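Folding cell catch-up, Monday, 9:30 in the small room at Boststead

Here: Sowmya Kurup, Martim Carrilho, Hélder Amaral, me (Sioned Trevor, taking notes again, so blame me for the spelling). Custódio Coelho joined by phone from Utitz and dropped off halfway through.

1. Last time's notes
Fine with everyone, except that Hélder wants it written down that he did return the torque driver. OK Hélder, it's written down!

2. Grippers
This took most of the hour. Sowmya went through the pair of hand-held grippers and what she'd like done to them before the next long run of dark clothes. Her main worry is finger pads. We agreed to swap them every 800 picks instead of waiting until somebody complains, and Martim will put the count on the whiteboard (we're at 1,512 on the old set, oops). Pivots get wiped and checked for play at the same time. Hélder asked for a drop of oil too and got voted down, because oil and other people's shirts don't mix.

I said the arms pick up dust faster than I'd like, so a dry brush goes in the drawer and whoever closes up uses it.

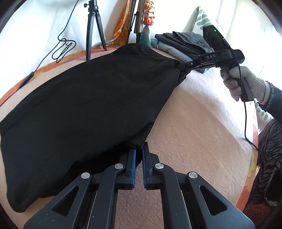
Does a pad swap mean the gripper has to be calibrated again? Only the closing width does, and Martim says that's a few minutes with the gauge block.

3. Cables
My item. I'd like the cable clipped up near the handle so it isn't tugging on the wrist all morning. Custódio had the same trouble at Utitz and used soft loops, and he'll mail us a bag. Then his line went dead, so I'm taking that as a promise.

4. Spares
We have 48 pads on the shelf. Martim counted 41, then found the rest in his coat. Garcia can send more, but they're slow, so Sowmya will order this week. The Plallix pads are cheaper and we still don't trust the glue.

5. Anything else
Hélder wants the lint roller back on its hook. I moved it, sorry, it's by the sink. Martim would like the black clothes run in the mornings when he's more patient, and Sowmya said she'd look at the schedule but wasn't promising anything.

To do
Sowmya: order pads, look at schedule
Martim: whiteboard count, gauge block
Hélder: swap the old pads today, check pivots
Me: cable clips, dry brush, lint roller

Finished 10:25. Same time next week.

Recent notes
Folding cell: gauge block goes missing
Pad glue test, part two
Who has the torque driver?
Utitz visit, travel and lunch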